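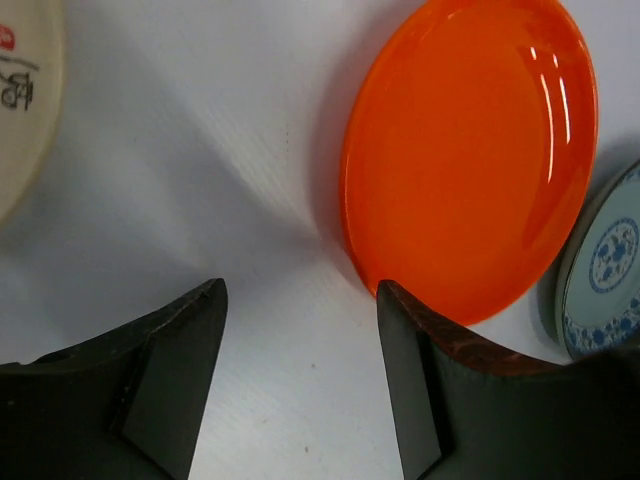 Figure 3. Orange, cream, and blue-patterned plates on a white tabletop.

Chapter 3
Clearing and Stacking: What the Old Rules Are Worth

Most household manuals agree that plates should be sorted before they go near the sink. Large ones at the bottom, patterned ones by themselves, light colors away from strong ones. The advice is repeated so often that few writers stop to test it. The Laseo Home Manual gives it two pages and no evidence at all.

Consider the claim about color. A red-orange plate is supposed to stain a cream one if the two are left touching. Perhaps some badly fired glaze once did this. In the Mullville kitchen trials, 30 mixed pairs sat together overnight and not one showed a mark. That is a small trial — it settles little — but it is more than the manuals offer.

The case for a basin is better, though it too gets oversold. A plastic basin with a thick rim gives a plate something softer than steel to land on. It also lets you carry several at once. Whether it "halves breakage," as the Hirvonen method promises, is another matter, and I have yet to see the breakages counted. 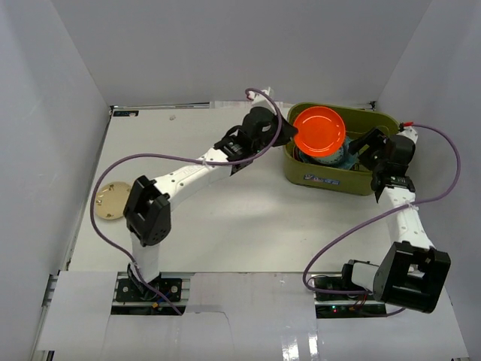
Does it matter which plate goes into the basin first?
Size and weight matter more than color or pattern. Put the widest, heaviest plate in first and lay the lighter ones on top.

Section 3.1 looks at where chips come from. The usual suspect is the stack, but a survey of nearly 200 households in Tornthorpe points to the edge of the faucet. Readers should treat that figure with some care, as people tend to remember the loud accidents and forget the rest.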